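Kitchen > Storage > Shelf racks

Limska Shelf Rack, single tier

4 min read 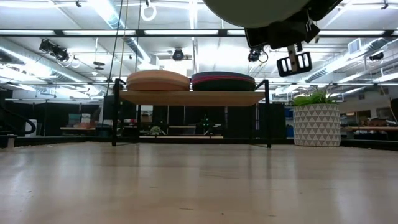

Will it fit under a standard wall cupboard?
Most wall cupboards are hung with 46 cm or more of clear space above the worktop, and the Limska fits under that with room to lift a bowl off the top of a stack. Measure yours first if you have an older kitchen or a boxed-in extractor.

The Limska is a freestanding rack with one wooden board on a black metal frame. It gives you a second level on a worktop, a dresser or the floor of a deep cupboard, so the things you use every day don't have to be piled on top of the things you don't. It comes from Nellidura, who also make the Vidal wall rail and the Gririmitz plate stand, and the three are sold separately.

What it's good for

Side plates, cereal bowls, ramekins and small serving dishes. Two short stacks next to each other work better than one tall one, and you can take from either without moving the other. Mugs are fine too. We wouldn't use it for cast iron or a stand mixer. The board takes up to 8 kg spread evenly, and a full casserole dish on one end will make the frame lean.

The space under the board suits flat things: chopping boards, baking trays, a roll of foil. Some customers keep a bread tin there. If you plan to slide something tall in and out, check the clearance against the size table in the instruction leaflet, as the two frame heights differ.

Frame and board

The frame is powder-coated steel. The coating is hard but it will chip if the rack is dropped on tile, and bare steel rusts in a damp kitchen, so touch up any chips with black metal paint. The board is solid beech with an oiled finish. Grain and colour vary from one board to the next and we can't match a board to one you already own.

The board lifts out. It rests on the frame and is held by a screw at each end, supplied with the rack along with a hex key.

Putting it together

Allow 12 minutes, less if you have done one before. Lay the frame on its back on a towel and fit the cross bar first, finger tight only. Stand it up, drop the board in, start both screws, and then tighten everything. If you tighten the cross bar fully at the start, the board won't seat properly and you'll have to undo it again.

Check it on the surface where it will live. Old worktops are rarely level and the rack may rock slightly. A felt pad under one foot sorts that out.

Cleaning

Wipe the board with a damp cloth and dry it straight away. Don't put it in the dishwasher or leave it in the sink. Let crockery drain before you stack it on the board — water trapped under a foot ring will leave a pale mark. These marks usually come out with fine sandpaper, used along the grain, followed by a thin coat of food-safe oil. Oil the whole board every few months in any case, more often if your kitchen is dry in winter.

The metal can be cleaned with washing-up liquid. Avoid scouring pads.

Spare parts

Replacement boards, screws and feet can be ordered from us. Please tell us which frame height you have. Talha Rajput looks after spares and will post small parts without a delivery charge if your rack arrived with something missing.

Delivery and returns

The rack is sent flat in a cardboard box. Returns are accepted unused and in the original packing. If the board has been oiled or sanded we can't take it back. Damaged goods should be reported with the box still to hand, because the courier may ask to see it.

A note on the earlier version

Racks sold before February 22, 2022 had a slightly narrower board and a different screw. The new board doesn't fit the old frame. We still hold a small stock of the old size — ask for Esperanza Tejada when you ring and she will check what is left. Old screws are a common size and any hardware shop should have them.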